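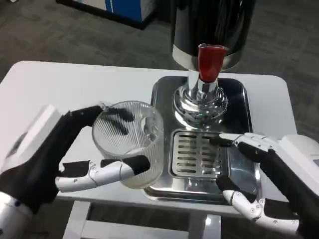 Where Do the Bubbles Come From?

Science for Curious Kids, ages 8 and up

Pour yourself a fizzy drink and put your ear close to the glass. Do you hear that soft crackling, like very tiny rain? Every crackle is a bubble reaching the top and popping. If you put your nose there too, you'll feel a tickle, and you may sneeze, so hold the glass steady!

The bubbles are full of a gas called carbon dioxide. You already know this gas quite well, even if you have never heard its name, and you are breathing some of it out right now as you read. It has no color, and in your drink it tastes a little sharp and sour – that's the "bite" you feel on your tongue. 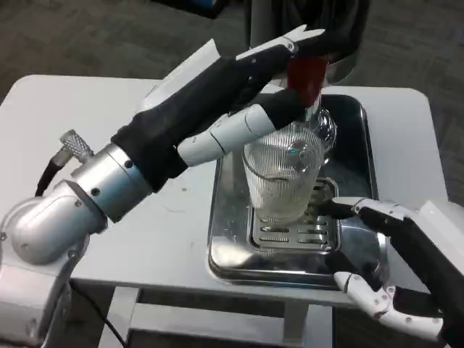

How does a gas hide in water?

Sugar disappears when you stir it into tea, but it is still there, and you can taste it. We say it has dissolved. Gases can dissolve too. At a drinks factory, big machines push carbon dioxide into cold water, and they push hard. Cold water can hold more gas than warm water can, and squeezing helps even more.

Then the lid goes on, nice and tight. Inside a closed bottle the gas is squashed, so most of it stays in the drink and you hardly see a bubble at all. Turn the cap and – psssht! – the squashed gas at the top rushes out. Now the gas in the drink has room to leave, and up come the bubbles.
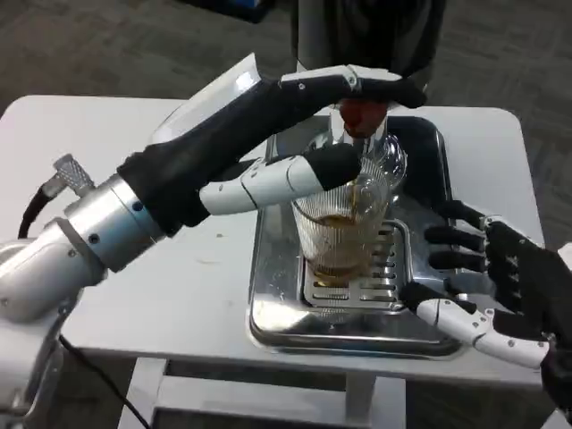
A clear plastic bottle with a red cap.

Bubbles like to have a place to start. Look for a spot where they rise in a long, thin string, one after another like beads. There is probably a tiny scratch there, or a bit of dust too small for you to see.

Can water be fizzy all by itself?

Yes, it can! Deep underground, water sometimes meets gas from hot rocks and comes up already sparkling. In the hills above Kullitz there is a spring like this, and people have been filling their jugs at it for 2,000 years. It tastes a bit like pennies, and most children make a face.

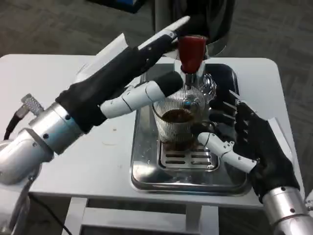
Photo: Distavcombe Children's Science Pages

Try it at home

Ask a grown-up for some sparkling water and 5 raisins. Fill a clear glass most of the way and drop the raisins in. They sink first, and then bubbles gather in their wrinkles and lift them up like little life jackets. At the top the bubbles pop, and down go the raisins again. See how long yours keep dancing!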